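Tolerance Stack

The drive unit came out of the Felo at 4 in the afternoon, and by the evening it was in pieces on a rubber mat. The technician assigned to it was named Esteban Braradard, although the work order gave only his last name and a bench number. The vehicle was a rear-drive sedan from Trarport, purchased at retail through a third party. The purpose of the job was to establish what the motor cost to make.

Braradard removed the inverter cover first. The fasteners were steel, M6, with a dry thread-locking patch. He recorded the breakaway torque of each in a column and found no outliers. He drained the gear oil into a graduated jug, let it stand, and passed a magnet through it. The magnet collected a fine gray paste, normal for the mileage. He wiped it on a white card, wrote the odometer reading on the card, and placed the card in a sleeve.

The rotor was harder. It was held in the stator by magnets strong enough to take a finger, and the extraction fixture had been built for a different unit. He turned an adapter on the lathe from bar stock. The adapter fit on the second attempt. The rotor slid out along the guide rods with a pull that rose, peaked, and fell away, and he lowered it onto V-blocks and covered it with a plastic hood so that nothing steel could reach it.

He then began to measure.

The laminations were electrical steel, thin, glued and not welded. Each lamination in the stack should have been the same as the next. He sectioned one end with the slow saw and put the sample under the microscope, and the magnet pockets were clean, with a small relief at each corner. The relief was not symmetrical. On one side of each pocket the radius was larger. He assumed a worn die and measured a second pocket, then a third. The difference held.

He checked the microscope against the reference slide. The microscope was correct.

A worn die produces burrs. There were no burrs. The asymmetry had been drawn by someone and then cut to the drawing. It would reduce leakage flux by a small amount in one direction of rotation and increase it by a smaller amount in the other. In a car that spends nearly all of its life moving forward, this was sensible. Braradard had seen the same feature once before, on paper, with his own initials in the title block.

He had worked at that time for a supplier of pump motors. The supplier had 11 engineers and one good die maker. The drawing had been rejected on cost. He had argued for it in a meeting, lost, and filed it. The supplier was sold the following year, and the files went with the building.

He turned off the microscope lamp and ate a sandwich in the parts store. 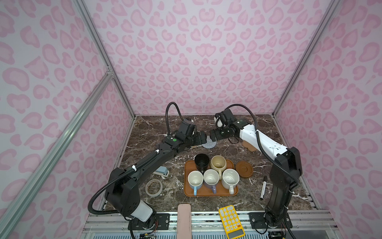 Dzifa Amissah
Contributing writer, fiction

At 9 in the evening he went back to the bench and opened the cost sheet. The sheet had a line for each component and a column headed Notes. Against the stator he entered the copper mass, the slot count, and the insulation class. Against the rotor he entered the magnet mass by grade. In the Notes column he wrote "asymmetric relief, deliberate," and then deleted the second word, and then put it back.

The lead on the program called from home. She wanted to know if the motor would be finished by morning, when the client would be on the line.

"It will be finished," he said.

"Anything unusual?"

"The pocket corners."

"Expensive?"

"No. It comes out of the die that way. Once the die is made it's free."

"Then why doesn't everybody do it?"

He considered the question. A full reply would have taken in the die maker, the meeting, and a chart with 45 data points that he had plotted by hand on a weekend. The chart had shown a gain of almost 3 percent in the leakage term, and the purchasing manager had asked what the gain was at the wheel. A pump has no wheel. He had said so, and this had not helped.

"The die costs more," he said.

"Put that in."

He put it in. He estimated the die from the press tonnage and the strip width, spread it over the assumed volume, and arrived at a figure per motor that was less than the price of the oil seal. He checked the arithmetic and left the figure as it was.

There remained the shaft. It was hollow, with a spray tube down the center for cooling, and the tube was retained by a snap ring. He removed the ring, and the tube came out in his hand. The part number was etched along its length, followed by a revision letter. The letter was K. Ten revisions had come before it, for a tube. He thought about the people who had made them – one adding a chamfer, one taking it off, one changing a hole diameter after a test rig had run through the night and overheated.

The drawing in the supplier's files had been at revision A.

He bagged the tube and tagged it. He weighed the bare shaft, subtracted the mass of the bearing still pressed on the end, and entered the result. The bearing would need the puller, and the puller was signed out to the transmission bench. He walked over and got it. The bearing came off straight.

At midnight the sheet was complete except for the box at the bottom, where the technician was asked to state any relationship with the manufacturer or its suppliers. The box was normally left blank. Braradard had left it blank on every motor in his time at the shop. He read the wording again. It asked about employment, shareholding, and consultancy. It did not ask about drawings.

He typed "None," saved the file, and sent it.

Then he lifted the plastic hood, put the sectioned lamination back against the end of the stack, and rotated it by hand until the pockets lined up. The larger radius was on the leading side. In his drawing it had been on the trailing side. He looked at this for a while, took a pencil, and worked through the flux path on the back of the work order.

They were right. He initialed the correction and put it in his pocket.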